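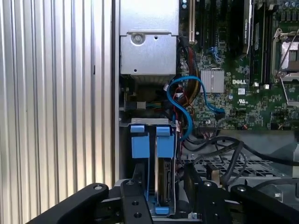 Learning to Work Inside the Case

At the Mandov workshop, retired desktop computers are opened so that a machine may learn to take them apart

April 5, 2018

The Plelon project began with a practical question from the recycling trade. Office computers arrive by the pallet, and most of their value lies in parts that must be removed by hand. Could a robotic arm learn that work from examples?

Mandov, which leads the project, has spent the past year gathering those examples. An operator guides the arm through a single task, such as unplugging a data cable or lifting out a drive, while a small camera at the wrist records the approach. Each attempt is stored together with the position of the arm and the opening of the gripper. To date the collection holds 873 recorded attempts, of which 560 have passed review.

The interior of a desktop computer is a demanding place to work. In a Dell machine now in use for the recordings, a bright blue SATA cable loops across the center of the case and comes down toward the drives, which sit side by side in blue plastic carriers. Red, yellow, and black power wires run down from the power supply, and thick black cables sweep past the drive cage. The fingers of the gripper must enter among all of these.

Cables are the main concern of the program. A carrier is rigid and keeps its shape from one recording to the next. A cable does not, and operators at Mandov are asked to rearrange the wiring between attempts. Of the approved recordings, 193 deal with cables alone.

Failed attempts are also kept. A grasp that slips is marked by the reviewer and filed apart from the approved set, where it may later help the system recognize an error early. Després, the partner responsible for review, considers this portion of the archive as important as the rest.

Girkalis supplies the computers and has set aside 48 cases of differing makes and layouts for the next stage. Recording on these will begin before the end of April. The partners intend to hold several of the cases back entirely — no examples will be taken from them — and to use them only when the trained system is tested.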